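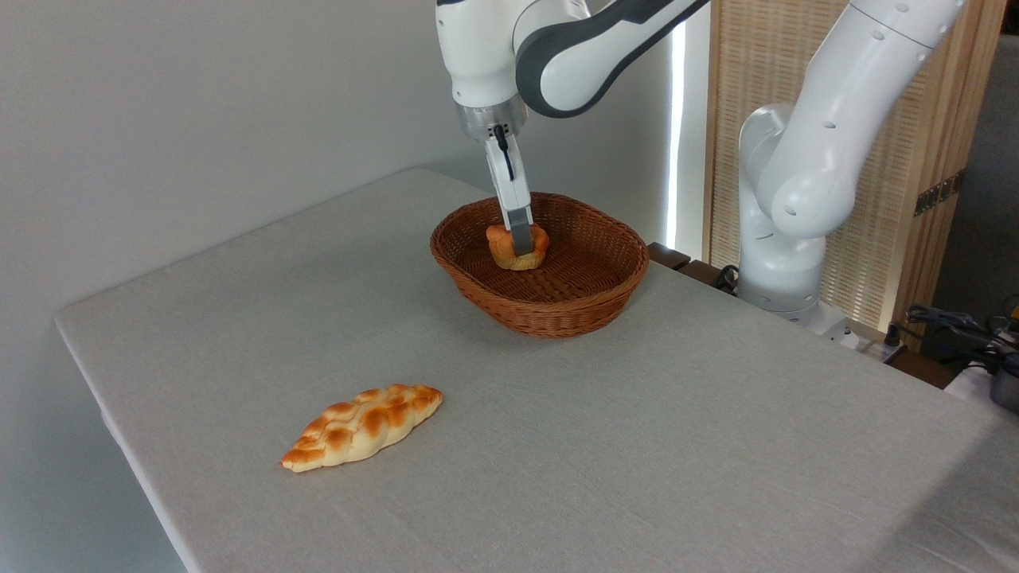
Home | Projects | Reports | Who we are | Get in touch

September
Posted by Isauro Quezada

Hello again to everyone at the Fonseca Fund. Second report from the Girkis Words project, and I'm going to try to keep it shorter than the first one, which my colleague Clyde Alcantara tells me he read in two sittings.

For anyone new on your side: we're looking at how people in Jevberg talk to each other about food, weather and work, and which of the old local words are still doing a job. The question you funded is a narrow one. When a dialect word drops out of everyday speech, does something else step in with the same meaning, or do people just stop making the distinction? We've been working on it for seven months now and I have a much better feel for it than I did in spring.

The interviews first. We planned 18 and we've recorded all of them, the last one in a kitchen with a very loud fridge (you can hear it on the file, sorry to whoever ends up transcribing it, who is probably me). The youngest speaker is still at school and the oldest remembers the ferry. They were all lovely about it. A couple of people were worried they would "talk wrong" for the tape, and I've learnt to spend the first quarter of an hour on nothing in particular, so that by the time I get to my list we've both forgotten the recorder is on.

The transcribing is slower than I told you it would be. I had put down one day per interview and that was silly of me. Clyde does the first pass, I do the second, and then we argue about vowels. Where we can't agree we mark the word and leave it, and we'll go back to those together at the end. I'd like to keep doing it this way even though it costs us time, as the first pass on its own misses quite a lot of the small words, and the small words are half of what we're after.

Now the fun part! My favourite finding so far is to do with "sloom". Older speakers use it for the kind of light sleep you have in a chair, with one ear open, and they're quite firm that it isn't a nap. I expected the younger lot to say "doze" and leave it there. Most of them do. But five of them, who don't all know each other, use "buffering" in exactly that slot — "leave your grandad, he's buffering" — and when I pushed them on it they made the same distinction their grandparents do. You can wake someone who's buffering by saying their name. You can't do that with a nap. I was so pleased I nearly fell off the chair.

The weather words are less cheerful. We had a good set of terms for different sorts of drizzle in the old Sadum notebooks, and outside the oldest group they've mostly gone, with nothing in their place that we can find. People say "it's spitting" or "it's wet out" and that covers it. One woman in her forties knew two of the old words but said she'd only use them to tease her mother. I don't want to make too much of that yet. Our list may be asking in the wrong way, and I've rewritten that section of it for the follow-up calls.

Greetings turned out richer than we'd allowed for, so I've given them a section of their own in the word file. There's one, "now then", which can open a chat, close it, or tell a child to get down off the wall, and it's all in the tune. Clyde has been drawing the pitch lines and pinning them up over his desk. I'm hoping to put a few of those in the final report, if we can get them to print clearly.

Money. We're underspent on travel, mainly thanks to people in Jevberg feeding us and passing us along to their neighbours, and a bit over on transcription software, where the licence went up after we'd sent in the budget. I'd like to move the travel surplus across to cover it. The form is attached to the email this came with, and if you're happy I just need a signature on page 2. Nothing else has changed from the plan.

Two things haven't gone well and you should know about them. The evening word session at the library drew very few people. I'd set it for seven o'clock and forgotten that's when choir practice starts, so we'll run it again at a better time. And the consent form is too long. People were signing it without reading to the end, which isn't good enough, so I've cut it down to one side in plain English and I've been back to everyone with the new version. Everybody has signed again and no one has asked to drop out.

Between now and the next report I'll be finishing the second pass on the transcripts and making the follow-up calls on weather. Clyde is starting on the word file proper, beginning with sleep and greetings. We'd also like to play some of the recordings back to the speakers and see what they make of each other's words. A few have asked already.

If you want to hear the "buffering" clips, drop me a line and I'll send them over. All five speakers have said that's fine.

Isauro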